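Home | Club Guide | Set-up | Recording | Storage | Contact

4. Recording the locker task

This section is for members of the Kirnia robotics club who record demonstrations with the hand-held gripper. Please read section 3 (charging and calibration) before you start.

1. Choose one compartment and open its door fully, so that the shelf is free to reach.
2. Put the objects in their start positions. Tall objects go on the shelf, soft packages go on the compartment floor.
3. Put on the head camera and look at the open compartment. Both marker cubes on the fingers must be visible before you press record.
4. Hold the gripper in front of the locker and wait until the counter shows 4.

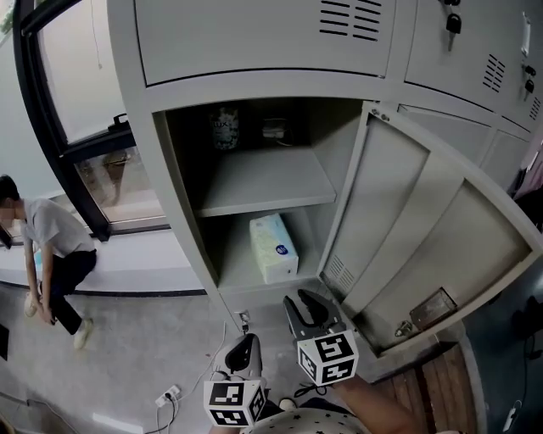

Fig. 4-1. Gripper in front of the open compartment, tissues on the lower level.

5. Move slowly to the object, close the fingers and take it out. One recording should not be longer than 15 seconds.
6. Put the object back and save the file in the Makori folder.

Note: The bottle is more difficult than the tissue package. New members should begin with the package – it can be pressed a little without damage.

Note: If the program shows the message "marker lost", delete the recording and repeat from step 3.

CAUTION: Look for cables on the floor before you step back. Do not pull the power strip with your foot.

CAUTION: Keep your other hand away from the door edge while the gripper is inside.

Revision 2022-02-08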